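Forum Handhabung und Greiftechnik
Unterforum: Normen, Regeln, gute Praxis
Thema: Netzteile und Leitungen im Arbeitsraum bei Teleop-Aufnahmen

rashti_k
Themenstarter

Wir überarbeiten gerade die Arbeitsanweisung für unsere Tischzellen. Streitpunkt ist Abschnitt 4, Objekte mit Netzanschluss. Bisher steht dort: »Geräte mit Leitung dürfen im Greifbereich liegen, sofern die Leitung keine Last trägt.« Mahtab Shojaei, die bei uns die Risikobeurteilung schreibt, hält den Satz für unbrauchbar, weil »keine Last« nirgends definiert ist. Ich neige dazu, ihr zuzustimmen, möchte aber nicht jede Aufgabe mit Kabel streichen.

Aktueller Aufbau: ein Arm mit Parallelgreifer, Steckdosenturm, graues Gerät obenauf, Leitung quer über den Bücherstapel nach vorn.

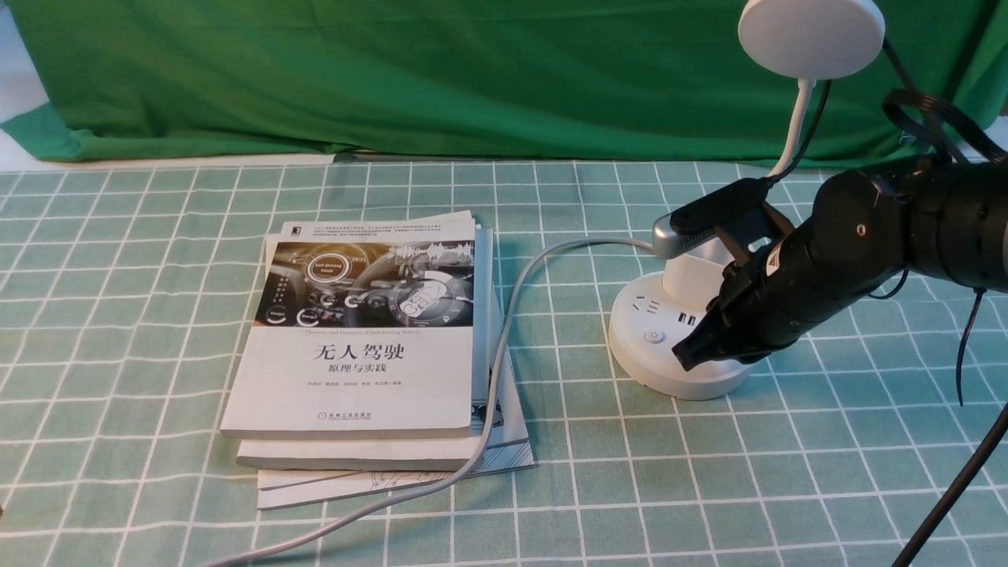
Beitrag zuletzt geändert von rashti_k im Januar, 14:20 Uhr. Grund: Abschnittsnummer korrigiert

Die Greifkraft ist in der Steuerung auf 20 N begrenzt, die Bahngeschwindigkeit auf 200 mm/s. Der Turm ist während der Aufnahmen laut Anweisung netzseitig getrennt. Geprüft wird das vor Schichtbeginn, danach nicht mehr. Fragen:

1. Reicht eine einmalige Prüfung der Trennung pro Schicht?
2. Wie regelt ihr die Leitungsführung über andere Objekte?
3. Gehört die Tischleuchte zu den Objekten oder zur Zelle?

Dremach

Zu 1: nein. Eine organisatorische Maßnahme ohne Sicherung gegen Wiedereinschalten ist in der Beurteilung kaum etwas wert. Stecker ziehen und in eine abschließbare Steckerhülse legen. Der Schlüssel bleibt beim Bediener.

Zu 3: zur Zelle. Was nicht gegriffen werden soll, wird befestigt und als Kollisionskörper hinterlegt. Eine Leuchte mit Schwanenhals, deren Kopf über dem Arm steht, ist ohne Klemmung und ohne Modell in der Steuerung nicht zulässig, jedenfalls nicht bei uns.

remari

Beim Schlüssel widerspreche ich. Bei Teleoperation sitzt der Bediener womöglich im Nebenraum. Der Schlüssel gehört zu der Person, die am Tisch umräumt. Sonst greift jemand in die Zelle, der keinen Einfluss auf den Schaltzustand hat.

Zu 2 haben wir eine einfache Regel: Leitungen liegen auf der Tischfläche und laufen nicht über lose Gegenstände. Wird ein Buch gezogen, zieht es sonst die Leitung mit und damit das Gerät vom Turm.

Dremach

Einverstanden bezüglich Teleoperation. Ich hatte den Bediener am Tisch unterstellt. Dann aber bitte die Rolle in der Anweisung benennen. »Bediener« ist mehrdeutig, sobald zwei Personen beteiligt sind.

waston_zelle3

Die Regel von remari ist mir zu pauschal. Wenn die Aufgabe darin besteht, ein Gerät samt Leitung zu handhaben, ist eine Leitung über Hindernissen der interessante Fall. Wir lassen das zu und begrenzen stattdessen den Zug. Grenzwert ist die gemessene Auszugskraft der Steckverbindung, davon die Hälfte. Überwacht wird über die Gelenkmomente.

remari

Gelenkmomente sind bei kleinen Armen in gestreckter Stellung zu ungenau dafür. Wir haben im Protokoll 217 Abbrüche wegen Momentüberwachung bei 825 Durchläufen, und ein großer Teil davon war Reibung im Handgelenk. Damit kann man keinen Leitungszug absichern.

waston_zelle3

Welche Abtastrate, und war die Reibung kompensiert? Ohne diese Angaben sagt die Quote nichts über das Verfahren aus.

remari

Kompensiert nach Herstellervorgabe. Die Rate müsste ich nachsehen.

T. Ebrahimi

Ein Punkt fehlt bisher im Thread: die Freigabe der Tischfläche vor dem Start. Ich nehme sie in Anweisungen als eigenen Schritt auf, getrennt von der elektrischen Trennung, und lasse sie am Bild der Handgelenkkamera durchführen. Die Kopfkamera sieht flache und durchsichtige Teile zu schlecht.

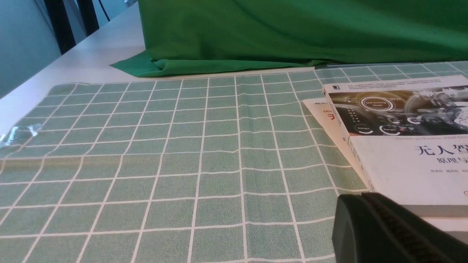
Die Freigabe hat bei mir drei Stufen: Fläche frei von Fremdteilen, Unterlage glatt, Objekte an der Sollposition. Für jede Stufe gibt es ein Kriterium, das ohne Ermessen auskommt. »Fläche frei« heißt, dass auf dem Tuch ausschließlich Teile aus der Objektliste liegen. Nach diesem Kriterium würde ich hier nicht freigeben, denn links liegt ein zerknülltes Stück klare Folie auf dem Raster. Auch »Unterlage glatt« wäre nicht erfüllt, die Falte läuft diagonal über die Mitte. Für ein Tuch, das als Positionsreferenz dienen soll, ist das ein Mangel. Dient es nur als Untergrund, kann man die Stufe streichen, dann aber schriftlich.

rashti_k
Themenstarter

Das Raster dient bei uns als grobe Referenz beim Auslegen, gemessen wird daran nicht. Die Stufe »Unterlage glatt« würde ich deshalb auf »keine Falte unter einem Objekt« einschränken. Die Folie nehme ich als Abweichung auf.

Dremach

Die Einschränkung geht am Problem vorbei. Eine Falte neben dem Objekt wird beim Schieben zur Falte unter dem Objekt. Tuch spannen oder Platte verwenden.

T. Ebrahimi

Hängt von der Aufgabe ab. Bei reinem Greifen und Anheben halte ich die Fassung von rashti_k für vertretbar, beim Schieben nicht. Dann muss die Aufgabenart im Freigabeblatt stehen.

rashti_k
Themenstarter

Entwurf für Abschnitt 4, Stand jetzt:

4.1 Netzgeräte im Greifbereich sind spannungsfrei. Der Stecker liegt in einer verschlossenen Hülse. Den Schlüssel führt die umräumende Person.
4.2 Leitungen laufen nicht über lose Objekte, ausgenommen Aufgaben mit Leitungshandhabung. Für diese ist ein Grenzwert für den Zug festzulegen.
4.3 Freigabe der Tischfläche am Bild der Handgelenkkamera, vor jeder Serie.
4.4 Leuchten und Stative sind befestigt und im Kollisionsmodell enthalten.

4.2 ist mit Mahtab noch nicht abgestimmt. Sie will den Grenzwert als Zahl im Text und das Messverfahren im Anhang.

waston_zelle3

Zahl im Text halte ich für falsch, die Steckverbindungen unterscheiden sich zu stark. Verweis auf eine Tabelle je Gerät.

remari

Tabelle ja, aber mit Messdatum. Gebrauchte Stecker halten weniger als neue. Die Abtastrate reiche ich nach, sobald ich wieder am Prüfstand bin.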